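플레이룸 주방놀이 세트 관련 문의
문의 번호 487
상태: 보류
제품: Trelora 주방놀이 모음 (그릇, 모형 음식 포함)
납품처: Wultwood 플레이룸
접수일: 2018년 3월 7일

최초 문의 내용

지난번에 받은 Trelora 세트 때문에 다시 씁니다. 안내서에는 "모든 구성품이 색으로 구분되어 아이 스스로 정리할 수 있다"고 되어 있는데, 저희 방에서는 그렇게 되지 않습니다. 초록색 바구니에 초록색 물건을 넣으라고 하면 체와 머그컵과 서양배가 한데 들어갑니다. 그릇과 음식이 섞이는 겁니다. 색 스티커를 더 사라는 답변은 사양하겠습니다.

그리고 딸기 크기가 서로 다릅니다. 하나는 작고 하나는 그보다 큽니다. 같은 세트에서 나온 것이 맞는지, 아니면 다른 상품의 딸기가 섞여 온 것인지 확인 부탁드립니다.

1차 답변 (고객지원)

문의 주셔서 감사합니다. 색 구분 정리법은 구성품을 처음 받으신 상태 그대로 쓰실 때 가장 효과가 좋습니다. 먼저 다음을 시도해 보시기 바랍니다.

전체 구성품을 탁자 위에 펼쳐 놓습니다.
안내서 3쪽의 색상표와 대조합니다.
같은 색끼리 모은 뒤 바구니에 담습니다.

딸기는 생산 시기에 따라 크기가 다를 수 있으며 사용에는 문제가 없습니다.

문의자 회신

색상표와 대조했습니다. 표에는 "민트"와 "라임"이 따로 있습니다. 어른 눈에는 다른 색이 맞습니다. 그런데 네 살짜리한테 물어보면 둘 다 초록입니다. 이걸 아이 스스로 구분한다고 적은 근거가 무엇인지 궁금합니다. 시험해 보신 적은 있나요?

"생산 시기에 따라"라는 말도 그대로 믿기는 어렵습니다. 한 상자에 든 물건인데 생산 시기가 왜 갈립니까.

2차 답변 (고객지원)

불편을 드려 죄송합니다. 담당 부서에 전달하였습니다. 그동안 Flestum 칸막이 상자를 함께 쓰시면 분류가 한결 수월해집니다. 정가에서 1,000원 할인해 드릴 수 있습니다.

문의자 회신

문제를 말했더니 상자를 파시네요. 칸막이는 이미 있습니다. 예전에 쓰던 Drummond 상자인데 멀쩡합니다.

저희끼리 정한 방법을 적어 둡니다. 같은 문의가 또 들어오면 참고하세요.

먼저 색은 무시합니다. "먹는 것"과 "담는 것" 두 가지로만 나눕니다. 바나나, 오렌지 반쪽, 서양배, 딸기는 먹는 것입니다. 접시, 대접, 체, 머그컵, 검은 냄비는 담는 것입니다. 체를 두고 물이 새니까 담는 게 아니라고 따지는 아이가 있었지만 그냥 담는 쪽에 넣기로 했습니다.

케첩병이 제일 골치입니다. 먹는 것이냐 담는 것이냐로 의견이 갈립니다. 지금은 먹는 것으로 칩니다. 토스터 오븐은 어느 쪽도 아니고 바구니에 들어가지도 않으니 따로 두고, 전선은 어른이 정리합니다.

이렇게 하니 정리 시간이 15분 안쪽으로 끝납니다. 색으로 나눌 때는 중간에 다들 자리를 떴습니다. 물론 새 방법이라 재미있어서 그런 것일 수도 있습니다. 한 달쯤 지나 봐야 압니다.

3차 답변 (고객지원)

자세한 의견 감사드립니다. 안내서 문구는 다음 개정 때 검토하겠습니다. 딸기는 원하시면 작은 것을 큰 것으로 교환해 드립니다.

문의자 회신

교환은 필요 없습니다. 제가 알고 싶은 건 크기가 왜 다른지입니다. 원래 두 가지 크기로 넣는 세트라면 그렇다고 구성표에 써 주시면 됩니다. "검토하겠다"는 답은 전에도 받았고, 그 뒤로 안내서는 한 글자도 안 바뀌었습니다. 답변 올 때까지 이 문의는 닫지 말아 주세요.

처리 기록

색상표 문구: 담당 부서 회신 대기
딸기 크기: 구성표 확인 중
교환: 고객 거절
칸막이 상자 안내: 고객 거절, 재안내 금지

첨부 1

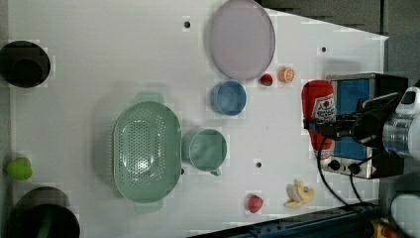
큰 딸기는 바나나 옆, 작은 딸기는 오렌지 반쪽 옆. 민트색 체와 머그컵, 라임색 서양배.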